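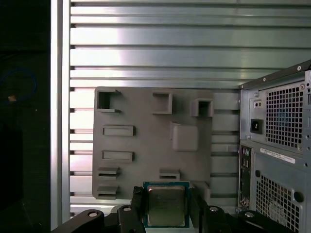 Wulis 2505 模擬基板プレート 使用レビュー

2022年11月

評価対象
Wulis 2505(PC組立練習用の模擬マザーボードプレート、壁面取付型)

併用したもの
Barredo 横スラット金属パネル
タワー型PCケース(プレートの右隣に背面を向けて設置)
デスクトップ用CPU(動作しない個体)
Osa 取付金具セット

使用場所
Tirnuvia 組立実習室

使用期間
1月に導入し、以後継続して使用

1. 概要

Wulis 2505は、マザーボードの部品配置を大まかな凹凸だけで再現した灰色の平板である。配線パターン、端子、ピンの類は再現の対象外で、電気的な機能は一切ない。用途は部品の持ち方、運び方、位置合わせの反復練習に限られる。

実習室ではそれまで、故障した実物のマザーボードを練習台にしていた。実物は形状の再現性という点では当然これ以上のものがないが、CPUソケットのピンが曲がる、レバーの爪が折れる、ヒートシンクの固定穴が広がるといった劣化が避けられず、受講者ごとに練習条件が変わってしまう。条件を揃えるには壊れる部分のない練習台が要る。2505を選んだ理由はこの一点である。

結論を先に書くと、位置合わせと把持の練習台としては合格、組立手順の練習台としては不足、収納性は悪い。以下、項目ごとに記す。

2. 形状

外形は角を丸めた長方形の平板で、表面に何種類かの凸部が一体で付いている。実物のマザーボードと並べた場合、似ているのは配置の印象であって、個々の部品の形ではない。

左上の角に、手前に向かって口の開いた四角い箱形の枠がある。内部は空洞で、奥は暗く、正面から照明を当てないと底が見えにくい。上辺の中央付近には別の四角い凹部があり、こちらは枠が浅い。右上の縁にも箱形の枠があり、これは板の右端からわずかに外へはみ出している。中央から右下に寄った位置には、角を丸めた正方形の台状の凸部がある。上面は平滑である。

取扱説明書はこれらの凸部に部品名を割り当てていない。説明書内での呼称は「深枠」「浅枠」「張出枠」「台座」で、どれをCPUソケットに見立て、どれをチップセットに見立てるかは指導者に任されている。初めて使う者はここで戸惑う。少なくとも標準的な割り当ての一案は載せるべきだった。

実習室では割り当てを固定せず、課題ごとに指定する方式にした。ある課題では浅枠の前でCPUを静止させ、次の課題では台座の面に平行に近づけて止める、という具合である。この運用は抽象的な形状だからこそ成り立つ。実物の基板では、CPUソケット以外の場所にCPUを近づける練習に意味を持たせにくい。

板の外形寸法は、一般的なマザーボード規格のどれとも一致しない。ケース内のスペーサーに取り付けることはできず、そのような使い方を想定した穴位置にもなっていない。購入前にこの点を確認しない人がいると思われるので明記しておく。2505はケースに組み込む練習には使えない。

3. 表面と色

色は灰色の単色である。凸部も同じ色で、塗り分けも印刷もない。

単色であることの影響は照明条件によって変わる。斜め上から光が当たる状態では、台座の下側に薄い影が落ち、輪郭を拾いやすい。正面から均一に光を当てると影が消え、台座の縁がほとんど見えなくなる。浅枠も同様で、深さの判断が難しくなる。

当室の天井照明はやや散光気味で、台座の影は出るが弱い。補助灯を左上に足したところ輪郭は明瞭になったが、今度は深枠の内側の影が濃くなり、底の位置が読めなくなった。両方を満足させる照明位置は見つからなかった。課題によって補助灯を点けたり消したりしている。

視認性だけを考えるなら凸部の縁に色を付けるのが簡単で、実際に白のペイントマーカーを試した。乾燥後に擦ると落ちるため常用はしていない。メーカーに問い合わせたところ、塗装は保証対象外との回答だった。禁止はされていない。

艶は低い。照明の映り込みで形が見えなくなることはなかった。CPUのヒートスプレッダーのような鈍い金属光沢のある部品を手前に置いたとき、背景の灰色と銀灰色の明度が近く、輪郭が溶けることがある。基板部分の緑や青緑の縁が見えている向きであれば、色の差で輪郭を追える。真正面からヒートスプレッダー側だけを見る位置では追いにくい。

4. 取付

2505は単体では自立しない。別売の取付金具を使うか、自分で固定方法を用意する必要がある。当室ではOsaの取付金具セットを使い、Barredoの横スラット金属パネルに固定した。

Barredoのパネルは水平方向の金属の桟が並んだ構造で、金具を桟に掛けて締めるだけで任意の高さに取り付けられる。高さ変更は工具を使っても短時間で済む。受講者の身長に合わせて上下させることが多いので、この組み合わせは実用的だった。

金具の締結間隔は70 mmで設定した。Osaの金具は溝に沿って位置を変えられるため、間隔の自由度は高い。狭くすると板の端を押したときにしなりが出る。広げすぎると下側の金具が桟の隙間に落ちて掛からない。当室のパネルではこの値が落ち着いた。桟の間隔が違うパネルでは再調整になる。

固定後の剛性は十分と判断した。台座の中央を指で押し込んでも目視で分かる変位はない。左上の深枠の縁に下向きの力をかけると、金具の遊びの分だけ板が回転方向に動く。これは板の問題というより金具の問題で、座金を追加して解消した。Osaの金具セットに座金は付属しない。

板の質量は410 gで、壁面固定で問題になる重さではない。落下時に足を痛めるほどでもないが、角から落とすと縁が欠ける可能性はある。当室では一度、作業台の高さから床に落としている。角に小さな白化が出たが、割れや反りは認められなかった。

取付作業で面倒だったのは水平出しである。板の外周は直線だが角が丸いため、角を基準にした定規当てができない。上辺の直線部に水準器を当てる必要があり、右上の張出枠が近いので短い水準器しか使えない。長い水準器しか手元にない場合は、下辺で合わせたほうが早い。

5. 縦置きで使うことの意味

PCの組立は通常、基板を机上に寝かせて行う。マザーボードを立てた状態でCPUを扱う作業は標準手順にない。したがって、2505を壁面に縦に付けて使うことには批判もあり得る。

当室で縦置きを採用している理由は、把持の良否がはっきり出るからである。水平面の上では、CPUの持ち方が悪くても重力が部品を下に置いてくれる。縦の面に向けて部品を立てて保持する場合、縁の挟み方が偏っていると部品が傾き、面との平行が崩れる。傾きは横から見れば分かる。

練習では、CPUを直立させ、基板の左右の縁を両側から挟んで保持する。ヒートスプレッダーの面にも裏の接点側にも触れない。左右の縁の同じ高さを挟むのが基本で、片側だけ下にずれると回転しようとする力が生じる。これを板の前で静止させ、平行を確認してから近づける。

静止させる位置は、CPUの上端が板の下縁より少し上に来るあたりを開始点としている。ここであれば板の凸部にぶつかる心配がなく、板の下縁という水平の基準線がすぐ後ろにあるため、部品の上端との平行を見比べることができる。板の下縁が直線であることは、この用途では地味に効いている。

実機のケース内作業にそのまま役立つかというと、直接の対応は薄い。ただ、ケースを立てたまま拡張カードやメモリを交換する保守作業では、縦の面に対する平行感覚が必要になる。その基礎としては妥当な練習だと考えている。

6. 隣にケースを置いた場合の作業空間

当室ではプレートの右側にタワー型PCケースを背面が見える向きで置いている。受講者がケース背面の端子配置や拡張スロットの位置を確認しながら作業できるようにするためと、実際の作業環境に近い狭さを作るためである。

この配置では右上の張出枠が問題になる。板の右端から外へ出ている部分があるため、ケースを板に密着させて置けない。張出量はわずかだが、ケース側の縁と干渉する。無理に寄せるとケースの塗装に傷が付く。当室では間に緩衝材を挟んだ。

右から手を入れる動作もケースに遮られる。左利きの受講者には影響が小さく、右利きの受講者は肘の置き場に困る。ケースを左に移すと今度は左手が遮られるので、どちらが正解ということはない。両手で左右の縁を挟む練習では、手首を下から入れるようにすると干渉が少ない。

作業空間を広く取りたい場合は、単にケースを離せばよい。製品の欠点に数えるのは張出枠の一点だけである。

7. 練習用CPUについて

2505に部品は付属しない。CPUの模擬品も別売りで存在しないようなので、動作しないデスクトップ用CPUを使っている。

使用個体は正方形に近い緑と青の基板に、面の大部分を占める銀灰色のヒートスプレッダーが載った一般的な外観のものである。ヒートスプレッダー中央の印字は薄くなっており、型番は読めない。表面はやや茶色がかって見える。練習用としては支障がない。

ただし印字が読めない個体には向きの判別という問題がある。実物のソケットに装着する練習であれば切り欠きや三角印で向きを決めるが、2505には対応する形状がない。枠の前に持っていっても、向きが正しいかどうかをプレート側では判定できない。向きの確認は別の課題として机上で行うことにした。

深枠、浅枠、張出枠のいずれについても、メーカーはCPUの寸法との適合を謳っていない。枠に押し込む使い方は避け、枠の前で止めて平行を確認するまでを課題の範囲としている。受講者は枠を見ると入れたくなるらしく、最初に口頭で伝える必要があった。説明書に注意書きがあればよかったと思う。

廃品のCPUを使う際の注意として、基板の縁は意外に鋭い。手袋なしで長く練習すると指に跡が付く。薄手の帯電防止手袋を推奨する。厚手のものは縁の感触が分からなくなり、練習の意味が減る。

8. 反復使用の結果

耐久性を見る目的で、同一の課題を100回繰り返した。課題は、開始点で静止、台座の前まで移動、台座の上面に平行を保って軽く接触、開始点に戻す、という流れである。

台座上面に目立った傷は入らなかった。CPUの基板の角が当たった箇所に細い線状の擦れが出たが、指でなぞっても段差は感じない。湿らせた布で拭くと擦れの大部分は見えなくなった。

取付金具の緩みは途中で一度確認し、増し締めした。以後は週に一回の点検に組み込んでいる。金具のねじは緩み止めの処理がされていないので、接触を伴う課題では点検を省かないほうがよい。

枠の縁は台座より弱いと見ている。深枠の開口の縁にCPUの角を当ててしまった受講者がいて、縁に小さな打痕が残った。機能上の影響はないが、同じ位置に繰り返し当たれば欠けに進む可能性がある。枠だけの交換はできず、欠けた場合は板ごと買い替えになる。

経時変化として、反りの有無を定期的に見ている。直定規を下辺に当てて隙間を見る簡易な方法で、導入時と比べて変化は認められない。窓から離れた場所に設置しているため、日光による変色の有無については評価できる材料がない。

9. 清掃

凸部の外側は拭きやすい。台座の角が丸いため、布が引っ掛からない。

問題は深枠の内部で、奥の隅に埃が溜まる。布の端を押し込んでも隅まで届かず、細い刷毛が必要になる。縦に取り付けた状態では枠の下側の内面に埃が載るため、水平に置いて使うより汚れが目立つ。静電気対策を教える教室で、教材に埃が溜まっているのは具合が悪い。

溶剤の使用可否は説明書に記載がない。材質の記載もないので、アルコールの使用は見送り、水拭きだけにしている。材質表示の欠落は、練習台としての性能とは無関係だが、設備管理の面では減点になる。廃棄時の分別にも困る。

10. 収納

平板でありながら重ねて収納できない。凸部の高さがそれぞれ異なり、上に載せた板ががたつく。裏返して向かい合わせにする方法も試したが、台座同士が干渉しない向きを選ぶと今度は張出枠が外に出て、棚の仕切りに引っ掛かる。

当室では使わない分を立てて、間に段ボールを挟んで棚に入れている。一枚で使うなら収納は気にしなくてよい。複数枚を導入する教室は、棚の奥行きと仕切りを先に検討しておくことを勧める。

元箱は紙製で、内側に形状を合わせた仕切りが入っている。持ち運びに使える程度には丈夫だが、取付金具を収める場所がない。Osaの金具を箱に入れて運んだところ、移動中に金具が動いて仕切りが破れた。

11. 説明書

付属の説明書は一枚を折ったもので、各部の呼称、取付の概略図、使用上の注意が載っている。課題例はない。

取付の概略図は机上固定を前提に描かれており、壁面取付については一行の記載にとどまる。壁面取付型として売られている製品の説明書としては順序がおかしい。縦に取り付けた場合の上下の指定も読み取りにくく、各部の呼称図と見比べて判断することになった。当室では深枠を左上、張出枠を右上に置く向きで使っている。

当室の課題シートは、指導担当のRemedios Salazarが作成したものを使っている。把持、静止、平行、接近の各段階に分け、それぞれに合否の基準を付けたもので、2505の説明書に不足している部分をほぼ補っている。平行の判定には板の下縁と台座の上辺を基準線として使う。Salazarの意見では、基準線になる直線が板の中央部に少ないのが難点で、左寄りの位置で練習すると参照するものがなくなる。これには同意する。左寄りでは深枠の辺を使うしかなく、下に行くほど遠くなる。

課題シートは外部には公開していない。

12. 他の方法との比較

故障した実物のマザーボード
入手費用は低い。形状は本物で、手順の練習ができる。個体差と劣化が大きく、条件を揃えた評価には使えない。コンデンサやヒートシンクの角で手を切ることがある。

印刷した原寸図を板に貼る方法
費用は最も低い。凸部がないため、接近時の距離感が養えない。位置の記憶には使える。導入前にしばらくこの方法を使っていたが、受講者が図に部品を押し付ける癖を付けてしまい、取りやめた。

Wulis 2505
条件が揃う。凹凸がある。手順の練習はできない。消耗部分がほぼなく、受講者が入れ替わっても同じ状態で使える。

当室では現在、2505で把持と位置合わせを練習し、基準に達した受講者から実物に移る運用にしている。移行後の実物の破損は減った印象があるが、件数の記録を取り始めたのが導入後のため、比較できる数値はない。

13. 長所

部品配置が単純で、課題を自由に設定できる。
壊れやすい可動部がない。
台座の上面が平滑で、接触を伴う課題でも傷が目立たない。
スラットパネルとの組み合わせで高さ変更が容易。
映り込みが少ない。

14. 短所

右上の枠が板の外に出ており、隣に物を寄せられない。収納時にも引っ掛かる。
単色のため、照明によっては台座と浅枠の輪郭が消える。
部品の向きを確認する手掛かりがない。
深枠の内部が清掃しにくい。
説明書に課題例、材質、壁面取付の詳細がない。
取付金具が別売り。

15. 購入を検討する人への補足

自宅で一度だけPCを組む予定の人には不要である。不要なマザーボードを一枚手に入れるほうがよい。

複数の受講者に同じ条件で部品の扱いを教える教室、あるいは保守担当者の基本動作を定期的に確認する職場であれば、検討する価値がある。その場合は取付先のパネル、金具、座金、補助灯までを含めて見積もること。プレート単体の価格だけを見て発注すると、届いてから固定できずに止まる。当室も最初の数日はそうなった。

設置場所は、左右どちらかに必ず空きを取る。右側に何か置くなら、張出枠の分を先に測っておく。

次の改訂があるなら、張出枠を板の内側に収めること、台座の縁に色か刻線を入れること、板の左下寄りに基準線になる形状を一つ加えることを希望する。メーカーには同じ内容を送ってある。回答は未着。

現行品への評価は、用途を限定したうえで「可」とする。追加購入は収納棚の改修が済んでから決める。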